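HOUSEHOLD PRODUCTS AND THEIR CLAIMS
Unit 2 handout: Bath pillows and other things sold for the tub
Irkness Adult Learning, Home and Consumer Studies
20/09/2018

Read this before the practical. Bring it with you, along with the packaging from any bath product you own. The packaging matters more than the product for the first half hour.

What we are looking at

A bath pillow is a cushion that goes between your neck and the rim of a bathtub. People have been putting a folded towel there for as long as there have been tubs, and the folded towel is our point of comparison all through this unit. Whenever a box says "supports", ask: more than a towel? Whenever it says "relaxing", ask the same thing. Most boxes don't say.

The course store cupboard has pillows under three names, Zurero, Mwakalinga and Plulton. You'll find that the wording on the three boxes is close to identical, down to the word "spa", which has no agreed meaning on a box and can be printed by anyone.

Claims to be suspicious of

"Ergonomic." In practice this often means curved. A curve fits a neck only if it's the right curve at the right height, and height depends on the tub, how far down you slide, and how tall you are. One Zurero leaflet gives a single drawing of a single bather and leaves it there.

"Anti-slip." Ask what it grips, and on what surface. Suction cups want something smooth and clean. They do badly on textured enamel and on old tubs with a worn finish, and soap film beats nearly all of them sooner or later. A plain roll with no cups depends on the weight of your head, so it moves when you do.

"Quick dry." Quicker than what? A closed outer skin dries fast on the outside. If water gets in through a seam, the inside is another matter, and the claim is silent on it.

"Antibacterial." Treat this one with the most doubt. Look for what it was tested against, for how long, and whether the test was done on a new piece of material or one that had spent a year in a bathroom. If the box says none of this, write "not stated" in your worksheet and move on.

Shape and surface

There are flat pads, shell shapes with a seat for the shoulders, and cylinders. Cylinders are the simplest and in my view the easiest to judge, as there is less design to be impressed by. You can put one behind the neck, under the knees or in the small of the back, and it either helps or it doesn't.

Surface texture gets a lot of credit on packaging. Dimples and small holes are described as massaging. I have yet to feel a massage from a thing that lies still. What texture does do is give a wet hand something to hold, and it also gives soap residue somewhere to sit – a trade the box never mentions. When you handle the samples, run a fingertip over the texture and think about cleaning it every week.
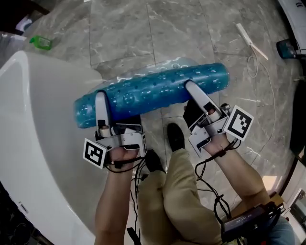 Should a bath pillow be stored in the plastic it came in?
Only while it's new and completely dry. Once it has been used, a plastic wrapper holds moisture against the surface, so leave it out in the open air between baths.

Care, and what it costs in effort

The usual instruction is "rinse and air dry". It's decent advice as far as it goes. Rinse in clean water, shake, then stand or hang the pillow so that air reaches all of it. Lying flat on a tile floor is a poor choice: the underside stays wet. The same goes for the bottom of the tub.

Wash with a little dish soap when it starts to feel slick. Don't use bleach unless the label allows it. Foam can break down, color can go, and you won't want your face near the smell. If an inflatable one has taken in water, let the air out, drain it as well as you can and be realistic about its future.

Throw it out when the surface cracks, when it smells after washing, or when you see dark spots that won't lift.

Worksheet for the practical

Work in pairs. Each pair takes one cylinder and one hand towel.

1. Copy every claim from the box, word for word. Mark each one T (can be tested here), E (can be tested elsewhere) or N (can't be tested at all).
2. Weigh the pillow dry. Hold it under water for 300 seconds, shake it twice, weigh it again.
3. Leave it standing for 900 seconds and weigh it a third time. Compare this with "quick dry" if the box says so.
4. Do steps 2 and 3 with the hand towel, wringing it out in place of shaking.
5. Write two sentences on which you would buy. Price counts.

The June group had a strong preference for the pillow before step 4 and a weaker one after it. Fifteen minutes is a short test and I wouldn't build much on it, but write your figures down anyway. Worksheets go in the tray by the door, with the box flattened and clipped to the back.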